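Sorting and recording of surface ceramics from the Kurkunetti settlement
Student project report, submitted 22/11/2023

1. Background

The Kurkunetti settlement lies on a low terrace above a dry creek bed. Its surface finds were collected over two field seasons and stored unsorted at the Núñez Street store. The aim of this project was to record the ceramics by collection square and to test whether decorated ware clusters near the stone footings on the northern side of the terrace.

The collection covers 66 squares. It contains 1323 sherds, of which 428 have a rim, a base or visible decoration. Only these were given a full record. Plain body sherds were weighed by square and bagged again.
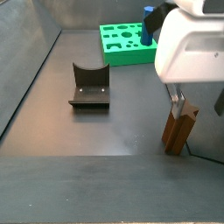 Figure 1. Green foam block with blue hexagonal prism; star-shaped block at right.

2. Method

Each sherd was brushed, labelled and measured for thickness at three points. Rim diameter was read from a standard chart where enough of the curve survived. Fabric was judged on a fresh break with a hand lens and placed in one of the Sonov groups (A to D), which are based on the size of the grit. Colour was recorded in daylight near the window.

Labels from the first season were hard to read. Squares with doubtful labels were kept in the totals but left out of the distribution plan.
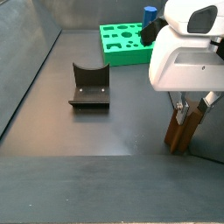 Figure 2. Black holder with curved upper edge.

Records were entered in Starno, the department's finds database. Starno does not accept a fabric code with a question mark, so uncertain sherds were entered as group D and flagged in the notes field. This should be changed before the next group uses it.

3. Results

Group B is the most common fabric in all parts of the terrace. Decorated ware is mostly group A, with combed lines below the rim. It is more frequent in the northern squares, but these squares also produced more sherds overall – the difference is weaker once the counts are adjusted.

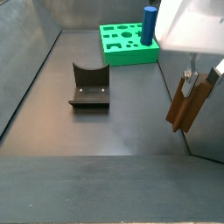
Figure 3. Foam block with recessed holes of assorted shapes.

Joins were found between neighbouring squares only. This suggests limited movement by ploughing.

4. Sources of error

Colour was the least reliable field in the record. Two readings of the same sherd often differed by one step on the chart, mainly for brown fabrics read on the brown bench paper. Bright green against dark grey, as with the foam block by the back wall, can be separated at a glance, but a backing of one neutral tone would still be needed for the sherds.

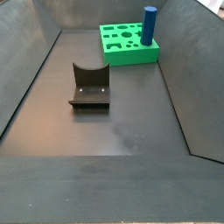 Fabric groups were assigned by eye, and the line between B and C is not sharp. A repeat sort of the sherds from one square moved several of them across that line. Shape is easier to agree on: a rectangular block with a flat top and vertical sides leaves little room for argument, while a worn rim can be drawn at more than one angle. Rim angles are therefore given as a range in the appendix.

5. Further work

Thin sections of groups B and C are recommended. The second-season labels should be checked against the field notebooks.

Related reports
Stone footings on the Kurkunetti terrace: a plan survey
Grit size in the Sonov fabric groups
Using Starno for small finds

Contact the department office | Copyright 2023 | Back to top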